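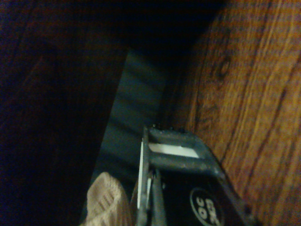

Superfícies de madeira em dois tons.

Madeira em casa: o que muda com o verão

Os meses quentes são a altura em que mais leitores nos escrevem sobre tampos e painéis de madeira. O calor seca o ar, a madeira encolhe um pouco e as juntas abrem. Na maior parte dos casos não há nada a reparar, e as folgas voltam a fechar no outono.

Sinan Akgül, marceneiro na oficina Savolainen, recomenda limpar com um pano bem torcido e secar logo a seguir. O óleo aplica-se em camada fina, no sentido do veio, e o excesso retira-se ao fim de 40 minutos. Uma peça de uso diário pede 4 aplicações por ano; um painel de parede passa bem com uma.

As madeiras escuras mostram mais o pó e os riscos – convém evitar panos de microfibra já gastos. As claras amarelecem com o sol direto, sobretudo junto a janelas viradas a sul.

A oficina de Cornareck que abriu em maio já recebeu quase 100 pessoas. A próxima sessão, de 6 horas, é dedicada ao restauro de tampos e cada participante pode levar uma peça pequena. As inscrições fazem-se ao balcão da loja Erklow e fecham a 2024-07-10.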